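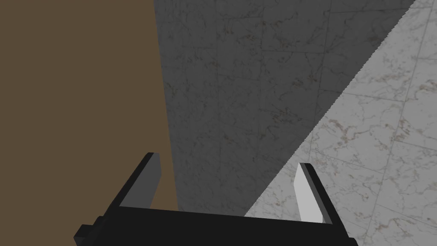 How many simulated demos before a drawer task starts to work?

I'm collecting examples in sim for a two-armed robot and having a great time with it! I have 900 episodes so far, all teleoperated, and I save the gripper view together with the robot's own view. Should I keep going or train now? The task is a rod and an open drawer.
Frauke Rothe

Train now! Even a weak first policy shows you where your data is thin. We trained our first one in August and learned so much — ours had hardly any starts with the gripper close to the furniture. I'd also change the lighting between episodes, hard shadows included. We ended up at 3755 episodes, but the first 18 bad rollouts taught us more than the last thousand demos.

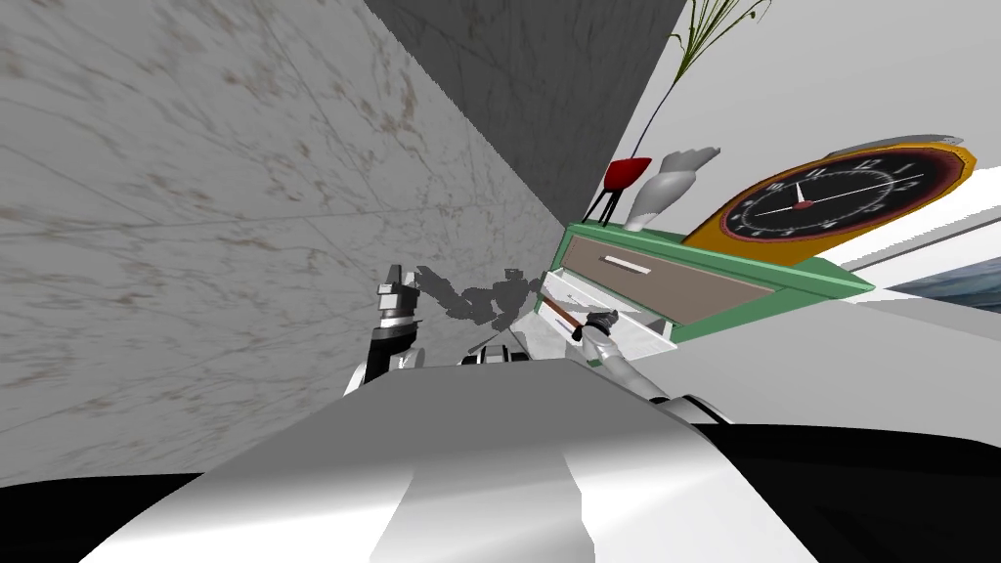 Right gripper at the rod, drawer open

Save the failed grasps too, in their own folder. You'll want them later.
Nele Kleinschmidt

more is better imo. i did 13 once and it just waved around lol
Kostura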